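Research > Wildlife Management > Harvest Monitoring

21 Nov 2020
By Pascal Steinbach and Aníbal Restrepo

3. Check station counts and reported harvest

3.1 Station data

Hunters leaving the Skutamlow unit by the valley road must stop at the Grastberg check station on weekends during the general deer season. Staff record party size, home county, days hunted, and the species, sex and age class of each animal. Age is taken from tooth wear and is entered as fawn, yearling or adult. Hunters without game are also asked to stop, and their days afield are recorded in the same way.

We used station sheets from the last 7 seasons. Sheets with no party size were dropped. Where a party stopped more than once on the same day, only the last stop was kept. After these steps the file held just over 3,000 hunter records. The station was closed on two weekends because of snow, and we did not fill in values for those dates.

3.2 Mail survey

The second source was the mail survey sent each June to license holders who had listed Skutamlow as their main unit. The mailing went to 1,000 addresses a year. It asked whether the person hunted, how many days, and whether a deer was taken. One reminder was sent. Late returns were accepted until the end of the summer.

Survey answers were weighted by license type. Resident youth licenses were left out of the main comparison, as young hunters often travel with an adult and are counted under that adult's party at the station.

3.3 Comparison

Success at the station was lower than success in the survey in every season. The gap was widest in years with a warm opening weekend, when many parties came out early with no deer and went back later in the week. Those second trips ended on weekdays, outside station hours, and so appear only in the survey.

Antlered deer made up a larger part of the station harvest than of the survey harvest. Hunters with a doe tag from the Sampaio side tend to use the north gate, where there is no station.
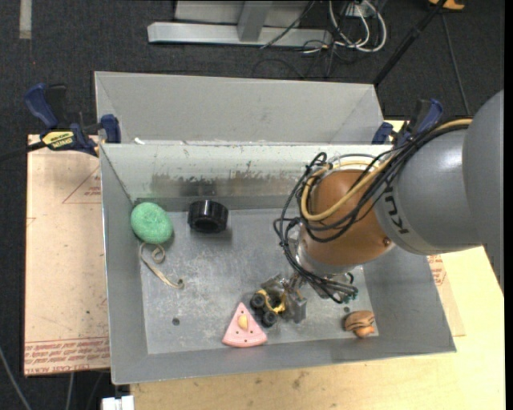 Figure 2. Grey metal bin with a robot arm reaching in from the right.

Restrepo objected at the draft stage that the north gate could not explain the whole difference, and that hunters with a buck may be more willing to stop and talk than hunters with a doe. We have no record of vehicles that drove past the station, so the two effects cannot be separated with the present data. A traffic counter at the turnout would give the number of passing vehicles, but would not show which of them carried hunters.

For setting tag numbers, we used the survey estimate for total harvest and the station sheets for age class only. Yearling bucks were aged by the same two staff members in all seasons, and their share of the antlered harvest changed little from one year to the next.

Related items
Elk calf survival after late spring snow
Hunter days and road closures in the Skutamlow unit
Tooth wear and lab ages in white-tailed deer
Response rates in license holder mail surveys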